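Session 4: Stacking and bonding with LEGO bricks
Module handout, Structures for Beginners
Tutor: Hemi Baxter. Room 311, Monday group

Work in pairs. You need one large grey baseplate, a mixed handful of bricks and the record sheet from last week. Keep the baseplate in the middle of the table and your spare bricks beside it.

1. What a bond is
Two bricks placed side by side on a table are not joined to each other. Press one longer brick across both and the three move as one piece. Bricklayers call this a bond. The same thing works upside down: one brick at the bottom can hold two smaller ones next to each other on top.

Build this second kind first, off the baseplate. Use a different colour for each brick so that the joint between the upper two is easy to find when you come to draw it.
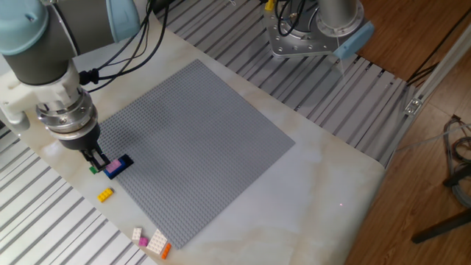 When the stack is finished, pick it up by one of the upper bricks only and note whether the rest comes with it. Then turn it over and try again from the other side. Write down both results before you move on to the baseplate.

2. On the baseplate
Repeat the stack at a corner of the plate and again near the centre. Push straight down. A brick that has gone on crooked will rock when you touch it, and should be taken off and refitted.

3. Loading
Hang the bucket from the test piece and add the 200 g weights one at a time, up to 800 g. Do not go over 900 g including the bucket. Keep fingers out from underneath.

For next time
Read Coutinho, chapter 2, as far as the section on half-bonds. Finish your drawings in pencil, with the joints marked. Natanael Peixoto will take the April session and will collect the record sheets at the start.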